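Home | Archive | Threads | Subscribe | Help

Re: shredded paper – what do you do with yours?

Nov 30, 2018
by Birsen Yazıcı
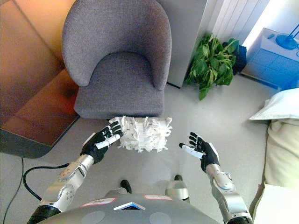 OK so I have been meaning to answer this one all week, and then I got sidetracked by the armchair (more on the armchair in a minute!). First the original question, for anyone who joined after it went out:

> We cleared out the old Coşkun files in August and ended up
> with way more shredded paper than I know what to do with.
> I hate to throw it out. Does it work as packing for dishes,
> or does it just go flat? And how do you keep it from getting
> all over the living room?

It works fine for dishes as long as you use a lot more than you think you need. I mailed a set of 19 cups and saucers to my cousin in Ganden packed in nothing but paper strips, and only one handle broke, and I think that one had a crack in it before. The curly kind is the best. The flat kind that comes out of a cheap shredder packs down after a day or two, so fluff it up with both hands before you close the box and then push a little more in at the corners.

As for the mess – I don't have a real cure. What helps me is keeping it in one big bundle on the floor, right up against the front of the gray armchair, and pulling from that. If you dump it out loose you will find it under the rug until spring. The white strips are at least easy to spot. Pick the bundle up from both sides and squeeze a bit, or the fringe on the bottom stays behind!

Now, the chair. It's the rounded kind where the back wraps right around into the arms, in a textured gray fabric, and I got it secondhand from Trastetti for 80 dollars. I love it to pieces, but paper dust settles into that weave and a lint roller only gets you so far. I go over it with the brush end of the vacuum, back first, then the seat – and do pull a dark sock over the brush if yours is scratchy. Has anybody had luck with the Stostex covers on a curved back? Mine would have to come off for washing pretty often.

I still have six bags of strips in the hall closet if anyone close by is moving and wants some. Bring your own boxes, I'm out.

Birsen

Recent in this list
Getting candle wax out of a tablecloth
Re: Re: Stostex covers, which size?
Wanted: tall moving boxes
Message 263: list rules, please read

Previous | Next | Back to top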